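Chapter 3
Setting Up and Maintaining the Assembly Cell

After completing this chapter, the student should be able to describe the layout of a tabletop assembly cell, place the holders and tray in their taught positions, reset the cell between runs, and record a fault in the cell log.

Introduction

Chapter 2 dealt with the arm and its controller. The present chapter turns to the table the arm works on. A program that stacks parts correctly in the morning may fail in the afternoon when a holder has been moved by the width of a fingernail. Most calls for repair on a training cell are traced to the table, and the technician is expected to check it before opening the controller cabinet.

The cell used throughout this chapter is the Hestine trainer, installed in the teaching laboratory at Arden. Its task is to build a burger from model ingredients. Each ingredient stands on edge in a clear holder beside a tray. The arm takes the ingredients one at a time and lays them flat in the tray in the order given by the program.

3.1 Fixtures and Taught Positions

A fixture is any part that holds a workpiece in a known place. In the Hestine trainer, the fixtures are the holders and the two rails that run along the sides of the tray. A taught position is a point stored in the controller after the arm has been guided to it by hand. The two depend on each other. If a fixture is moved, every taught position that refers to it must be checked.

Clear fixtures are easy to overlook during cleaning. Wanyama, who wrote the laboratory's service guide, advises wiping outward from the tray and never across a rail. Solvents are not to be used.

3.2 Resetting the Cell

A reset returns the cell to its starting condition. The arm is first sent to its home position and the stop button is pressed. The tray is then emptied, and each ingredient is returned to its own holder, standing upright and facing the way it faced when the position was taught. A soft part such as a lettuce leaf needs particular care, as it may hang over its holder and be gripped off center.

When a run is stopped partway, the tray should be left as it is until the order and tilt of the layers have been entered in the log. Exercise 2 at the end of the chapter is based on a stack of this kind.

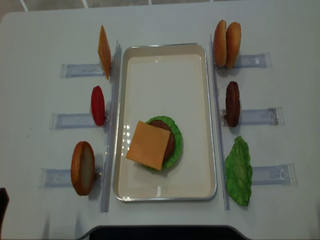 Figure 3.1 Assembly cell with a partial stack of lettuce, patty, and cheese in the tray and the remaining ingredients in their holders.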